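Handing over, second attempt

I promised in April that I would write about the bimanual work when there was something to tell. Now it is Sun 25 December, the building is quiet, the heating in our corner is off, and I have my notes from the last weeks open beside me. So I try to put them in order before I forget what they mean.

The question we ask is a small one. When two arms share one table, and one arm has an object which the other arm should take or help with, who decides the moment? In most of the systems I have read about, one policy looks at all the cameras and produces the motion for both arms together. This works, but the policy has to learn the timing and the geometry from the same demonstrations, and if you have few demonstrations it learns the geometry and guesses the timing. You see two arms which go to the right place and then wait for each other like two polite people at a door.

Our idea, which we call Pernora inside the group, is to take the timing out. Each arm has its own policy for the motion. Between them sits a very small network that gives only one number at each step, and we read this number as "how ready is the other side". Each arm receives the number as one more input. When the number is low the arm may come near, but it should not close or pull.

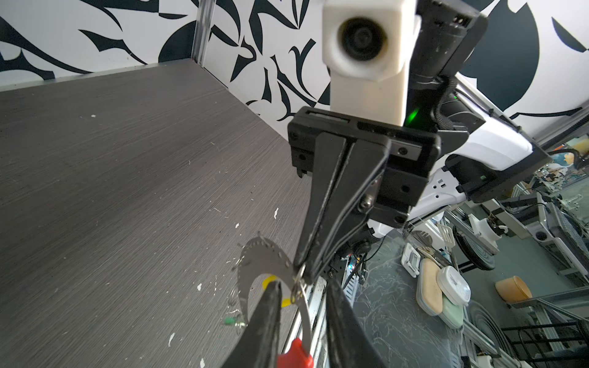
The small network does not see the full pictures. We give it only the wrist view of each arm, reduced very strongly, and the opening of each gripper. At the beginning I gave it also the fixed view of the whole table, because I thought more information cannot hurt. It did hurt. The network began to use the general posture of the arms as a clock: elbows high means early, elbows low means late. As soon as we started an episode from a different posture, the number was nonsense. Without the fixed view it has to look at the fingers and at the object, and this is what we wanted.

For the training we recorded 200 demonstrations, all by teleoperation, with small things which are awkward to hold: plastic rings, thin handles, pieces with holes at the rim. I prefer such objects to cubes. A cube forgives nearly everything. With a thin curved part you learn quickly if the second arm came with the wrong angle, because the part turns in the first gripper and you have to start again.

The labels for "ready" were the most boring part. My first plan was to take them from the gripper signal automatically, but the gripper closes a little later than the moment when the human operator has decided, and this delay is different from person to person. Imke Voß convinced me to mark them by hand. She was right, and I also spent many evenings with it. We marked only 70 of the demonstrations in the end and let the network fill in the others, then we corrected the worst ones.

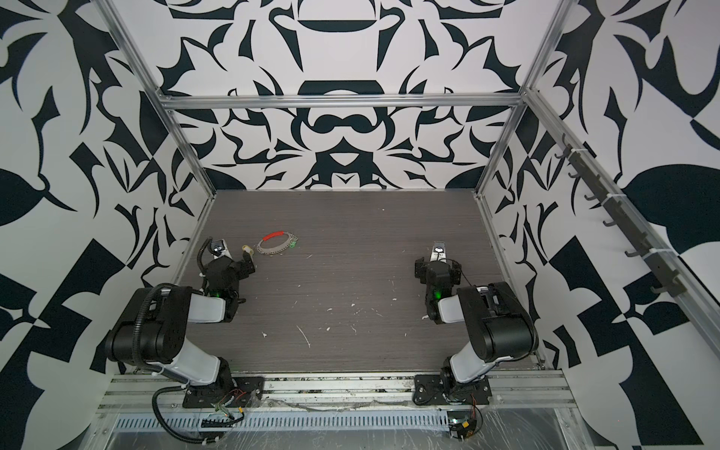
The cell with both arms facing the back wall, and one of the ring parts on the table.

Some words about the walls, because I am asked about them each time I show our set-up. We have a strong black and white pattern on all three sides. For the policies we train now, the background is always the same, so one can say it does not matter. But I want to use the same cell later with different prints, to test how much the motion depends on what is behind the object. Our colleagues at Ledesma use plain grey walls for similar work and they have less trouble with the automatic exposure. I do not know yet who has made the better choice.

Now to the result. We compared three versions: one joint policy for both arms, two separate policies without any connection, and two policies with our number between them. Each version got 30 trials with the same list of start positions. I do not want to print the full table before we have repeated it with a second operator's data, but the order was clear. The two unconnected policies were the worst, as everybody would expect. The joint policy was in the middle, and its typical mistake was the waiting which I described before. The version with the number was the best of the three, and when it failed, it failed in a different way: the arms came together at a good moment, but too close, finger against finger.

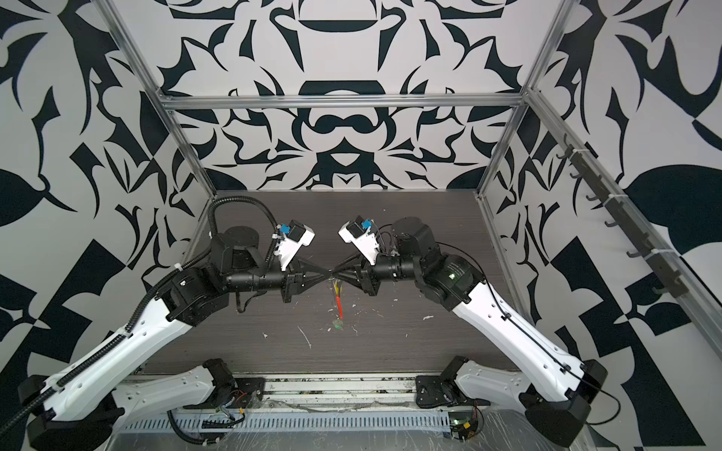

I think the reason is simple. The number tells an arm when, but it says nothing about where the other arm will be in the next half second. Each motion policy has learned the meeting point from the demonstrations, and in the demonstrations both hands belonged to one operator who knew where the two of them were going. Our arms do not have this common knowledge. If the left one is a little further to the right than usual, the other one does not make space for it.

There are two ways to go on. The first is to send more than one number, for example a short vector which could also carry the direction of the approach. I tried it with 6 values for a few days. The training was less stable, and I could no longer read what the network wanted to say. The one number I can plot and understand, and I would be sorry to lose this. The second way is to keep the number and add a simple rule for the distance between the fingertips, calculated from the joint angles. This is old-fashioned, but we have the kinematics anyway – it would be strange not to use them.

Imke prefers the vector and I prefer the rule. In January we will try both on the same data, and the Hekura people in Grondemville have offered to run our code on their own pair of arms, with other grippers and another table. I am curious if the readiness number survives the move at all. My feeling is that the part looking at the fingers must be trained again and the rest can stay, but I had this feeling also about the fixed camera, and you have read how that went.

If you work on something similar and you have marked such moments by hand, please write to me how you decided on the exact frame. We have two pages of rules for it by now and I am still not content with them.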